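Caring for Table Linens in Shared Dining Rooms

Residents of Busevham housing who use a shared dining room are responsible for the tablecloths issued to their floor. Cloths should be washed after each group meal and at least once every 2 weeks when the room is in regular use. The steps below apply to cotton and cotton-blend cloths. Vinyl covers should be wiped down and must not be machine washed.

Before washing

Shake the cloth outdoors or over a bin. Check both sides for stains under good light and mark each one with a safety pin placed beside it. Remove the pins before the cloth goes into the machine.

Treating stains

Blot fresh spills with a clean, dry cloth. Do not rub.

Coffee, tea and fruit juice: rinse from the back with cool water, apply a small amount of liquid detergent and leave for 15 minutes.

Oil and salad dressing: cover with baking soda, brush it off, then apply dish soap directly to the mark.

Candle wax: allow the wax to harden, lift it with a dull knife, then place paper towels on both sides and press with a warm iron.

Ink and unknown stains: do not treat these at home. Bring the cloth to the linen desk at the Rokomdale office, Room 454, with a note stating where the stain is.

Washing and drying

Wash colored and plaid cloths separately from white ones. Use cold water and a regular cycle, with no more than 6 cloths in a full-size machine. Chlorine bleach may be used on plain white cotton only. Check treated areas before drying, as heat can set a stain permanently. If a mark remains, repeat the treatment and wash again. Dry on low heat and remove while slightly damp.

Ironing and storage

Iron on the reverse side at a medium setting. Fold loosely and store on the shelf labeled for your floor. Cloths should not be stored in plastic bags.

Replacement

A cloth with a hole, a torn hem or a stain that has survived two treatments may be exchanged at the linen desk. Requests received before the end of October are filled from current stock. 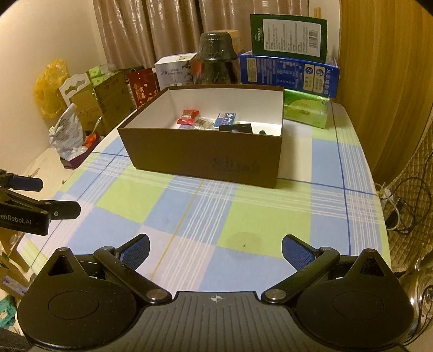

Requests received after that time are placed on the list for the next order. Return the old cloth, washed and dry, when collecting the new one.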